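4 联合委员会的授权结构与议会监督

4.1 制度背景

Clanley、Nineck与Lepik三市共用一套区域公交线网，线网的规划、票价和特许经营合同由三市联合委员会（以下简称“联委会”）负责。联委会在法律性质上既非任何一市的职能部门，也非独立的公司法人，其权力来自三市议会分别通过的授权决议。三份决议的主体条款大体一致，但附则差异较大，后文所讨论的多数争议均可追溯至附则文本的不一致。

联委会成立以前，三市各自与运营商签约，跨市线路依靠逐条补充协议维持。补充协议到期时间不同，同一条线路在市界两侧适用不同票价的情况较为普遍，乘客换乘须重新购票。授权决议的提案说明将统一票价列为首要理由，将降低谈判成本列为次要理由，对监督安排只作了原则性表述，即联委会“对三市议会负责”。该表述未界定负责的形式、频次及后果。

现有关于跨区域公共服务机构的研究，通常把此类安排归入委托代理框架，认为多个委托人并存会削弱单个委托人的控制力。本文基本接受这一判断，但认为该框架低估了程序性文件的作用。在本案例中，三市议会拥有的正式权力几乎相同，实际取得的信息却有明显差别，而这种差别主要取决于各市议事规则对“提交”“备案”和“审议”三类程序的不同处理。

4.2 资料来源与编码方法

本节使用的材料包括三类。第一类是联委会公开会议记录，共35份，涵盖从首次全体会议至第二轮特许经营合同签署的全部公开会议。第二类是三市议会交通事务专门委员会的议程、附件及表决登记。第三类是半结构化访谈，受访对象共9位，均为曾参与合同谈判或审查工作的议会工作人员与联委会行政人员。访谈内容按约定作匿名处理，本文不引用可能识别个人身份的表述。

会议记录以议题为基本编码单位。每一议题分别登记提出主体、所附材料、讨论形式、表决结果及后续去向。对“后续去向”的登记最为费时。联委会记录中常见“转三市知悉”的处理意见，但知悉的对象可能是市长办公室、财政部门或议会秘书处，记录本身并不总是写明。遇此情形，我们以接收方的收文登记为准；收文登记缺失的，编为“去向不明”，不作推定。

编码工作由两名研究人员独立完成，分歧交由第三名研究人员裁定。分歧集中在讨论形式一项，原因是部分议题在记录中仅以一句“经说明后通过”带过，难以区分是否存在实质讨论。最终采用的标准较为严格：记录中至少出现一次质询及相应答复的，方编为“有讨论”。这一标准可能低估实际讨论的范围，在解释结果时应予考虑。

须说明的是，闭门会议记录不在可得材料之内。联委会议事规则允许就商业敏感事项召开闭门会议，会后仅公布决议标题。我们曾依信息公开程序申请查阅与合同变更有关的闭门记录，申请未获批准。因此，本节结论限于公开程序所反映的监督状况。

4.3 三市程序的差异

Clanley市的授权决议要求联委会将年度预算提交市议会“审议”。按照该市议事规则，审议须列入正式议程，须有书面材料，须在会前送达议员。联委会若未按时送达，议长可将该项顺延至下次会议，预算在此期间不生效。此项顺延权在研究期内使用次数不多，但访谈显示，联委会行政部门在安排编制进度时，通常以Clanley市的送达期限为最早的硬性节点。

Nineck市采用“备案”。备案文件由秘书处登记，任何议员均可调阅，议员提出书面要求后方可列入议程。从文本上看，该市议员享有的查阅范围并不窄于Clanley市；从记录上看，主动调阅的情况很少。多位受访者提到，备案清单只列文件名称，而联委会文件的命名高度格式化，议员难以从标题判断哪些文件包含合同变更。该市议会曾讨论要求联委会为备案文件附加内容摘要，提案在专门委员会阶段获得支持，但因涉及对联委会增设义务，须经另外两市同意，此后未见进展。

Lepik市的情形介于二者之间。该市决议使用“提交”一词，而其议事规则对提交没有定义。实践中形成的做法是，专门委员会主席先行阅读并决定是否列入议程。这一做法赋予主席较大的裁量空间，监督强度也因此随主席人选和议会多数的变化而波动。在一届议会任期内，Lepik市几乎逐项讨论联委会文件；至下一届任期，多数文件仅在专门委员会登记。两个时期之间，成文规则没有任何修改。

三种程序的并存还带来一个未被提案说明预见的后果。联委会文件的生效以三市程序全部完成为条件，程序最快的一市往往成为事实上的首个表态者。Nineck市备案即视为完成，因此在多数文件上最先完成程序。联委会在向另外两市说明情况时，常将此表述为“已有一市无异议”。从法律意义上说，备案并不包含同意，但在议会辩论中，该表述多次被引为支持通过的理由。我们认为，这属于程序效果的外溢，其影响不能仅从单个城市的规则中观察到。

4.4 特许经营合同变更中的信息分布

联委会与运营商Fumitley签订的特许经营合同是授权结构中金额最大、期限最长的文件。合同主文经三市议会表决通过，变更则依合同附件所列程序办理。附件将变更分为一般变更和重大变更，一般变更由联委会批准，重大变更须报三市议会。重大变更的认定条件共7项，涉及期限、票价上限、补贴公式、线路裁撤、车辆数量、违约责任和控制权转移。

七项条件各自的文义较为清晰，争议来自多项小幅变更的叠加。附件规定，每次变更单独认定，没有关于累计计算的条款。以班次调整为例，减少夜间班次不属于线路裁撤，将两条线路合并为一条亦不属于线路裁撤，二者先后发生时，部分站点在晚间便不再有车停靠。对于居住在这些站点周边的乘客而言，其结果与裁撤相近，而议会在整个过程中没有收到任何须表决的文件。

Fumitley方面在公开会议上的立场是，运营商依合同提出变更申请，是否构成重大变更由联委会判断，运营商不参与认定。联委会行政部门的立场是，认定标准由合同附件确定，行政部门不宜在合同之外增设条件。两种立场在法律上均可成立，合并之后，却没有任何一方承担评估累积影响的职责。三市议会在第二轮合同谈判时提出过增加累计条款，最终文本仅要求联委会每年汇总一般变更清单。清单载明变更编号、日期和类别，不载明受影响的站点或客流。

补贴公式的处理呈现出另一种信息问题。公式以实际营运里程为基数，按季节系数和准点系数调整。准点系数的测算方法载于技术附录，技术附录由联委会与运营商协商修订，不属于七项条件中的任何一项。准点率以100为满分计算，低于合同门槛时扣减补贴。修订后的测算方法把因道路施工造成的延误从分母中剔除，施工的认定又以运营商上报的清单为初步依据。议会看到的仍是同一名称的指标，前后年度的数值已不具有直接可比性。Clanley市议会的预算材料在脚注中注明了方法变化，Nineck市与Lepik市的材料中未见相应说明。

上述情况不宜简单理解为联委会隐瞒信息。技术附录的历次修订均在公开会议上通过，附件亦可在联委会档案室查阅。问题在于，公开与可理解之间存在距离，三市议会的工作人员配置又不足以弥补这一距离。Lepik市交通事务专门委员会没有专职研究人员，所有附件由一名同时负责其他委员会的秘书整理。在此条件下，要求议员从技术附录的修订中识别补贴公式的实际变化，缺乏现实可能。

图1 计算机渲染的模拟画面：灰蓝色平面，左下部为近黑色形体

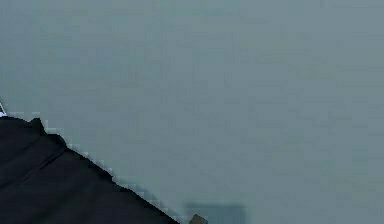 就议会层面的应对而言，研究期内可以观察到两种主要方式。其一是事后质询。质询多由选区内的具体投诉引发，通常集中于单一站点或单一线路，联委会的答复也相应限于个案。其二是预算附带决议，即在通过年度预算的同时要求联委会报告特定事项。附带决议的优势在于与拨款相联系，联委会一般会按期答复；其局限在于仅约束作出决议的一市，另外两市并不当然获得同样的报告。Clanley市曾依附带决议取得站点层面的客流变化资料，Nineck市议员在此后提出相同要求时，被告知该资料系为特定程序编制，须另行申请。

信息在三市之间不能自动流通，是本案例中较少受到公开讨论的问题。授权决议规定了联委会与各市之间的报告关系，对各市议会之间的关系未作规定。三市秘书处之间存在非正式的文件交换，但交换范围依赖个人联系，人员变动后即告中断。受访者对此评价不一。部分受访者认为非正式交换已足以应付日常需要，将其制度化反而会拖慢进度；另一部分受访者则指出，在第二轮合同谈判的关键阶段，三市议会对同一份草案持有不同版本，直至表决前方才发现。

4.5 政党因素与监督强度

以往研究常以议会多数与行政机构之间的党派关系解释监督强度的变化。本案例为该解释提供了有限的支持。Lepik市在议会多数更替后监督方式明显改变，与党派解释相符。Clanley市在研究期内同样经历多数更替，审议程序的使用却没有显著变化，书面质询的数量也大体稳定。Nineck市多数始终未变，监督活动一直处于较低水平。

我们倾向于认为，党派因素的作用以程序裁量空间为前提。程序规定越具体，政治意愿影响监督强度的余地越小；程序规定留白较多时，监督随政治意愿起伏。这一看法与三市的比较结果一致，但案例数量有限，不足以排除其他解释。三市的人口规模、财政状况和对公交的依赖程度均不相同，Nineck市的私人汽车保有水平较高，公交议题在该市选举中一向不居显要位置，其监督活动偏少或许与此有关。

另需指出，议员在联委会中的双重身份对监督亦有影响。各市派驻联委会的代表中，有议员，也有行政官员。议员代表参加联委会表决之后，再回到本市议会审查同一事项，形式上须申报，但无须回避。记录显示，议员代表在本市议会审查阶段很少提出异议，更多承担解释联委会决定的角色。这种安排有助于议会了解决策背景，同时也使审查的主要信息来源与被审查的决定高度重合。Clanley市在一次规则修订中要求议员代表在说明后退出专门委员会表决，另外两市未作类似修订。

4.6 对授权文本修订的含义

联委会现行授权将在下一轮合同开始前接受复核，三市已分别启动文本修订的前期工作。基于本节分析，以下几点与修订直接相关。

在术语方面，三份决议应就“审议”“备案”“提交”取得一致用语，或在联委会章程中逐一规定对应的程序步骤和完成标志。仅统一用语而不规定步骤，Lepik市的情形仍可能在其他城市重现。完成标志中宜写明，备案不构成对文件内容的同意，联委会在对外说明中不得作相反表述。

在变更认定方面，累计条款的设计需要选择合适的计算单位。以线路为单位便于管理，却无法反映线路合并造成的影响；以站点为单位较为准确，但会显著增加联委会的测算工作。可以考虑的折中方案是，一般变更仍按线路办理，年度汇总则按站点列出首末班时间和日均停靠班次，并与合同签署时的基准相对照。所需数据在运营商的排班系统中已有记录，合同须明确其提供义务及格式。

在技术附录方面，凡影响补贴金额的测算方法修订，应附新旧方法的并行计算结果，至少覆盖一个完整年度。并行结果与预算同时送达三市议会。此项要求并不改变修订权限，联委会与运营商仍可协商确定方法，议会由此取得可比数据。

在三市议会之间的关系方面，最低限度的安排是规定任一议会依法取得的联委会报告同时抄送另外两市秘书处。更进一步的安排，例如设立联合审查小组，涉及各市议会权限的重新分配，在目前的政治条件下难以预期，且可能在联委会之外再形成一个责任归属不清的机构。该项安排的利弊与其他区域的经验一并在第5节讨论。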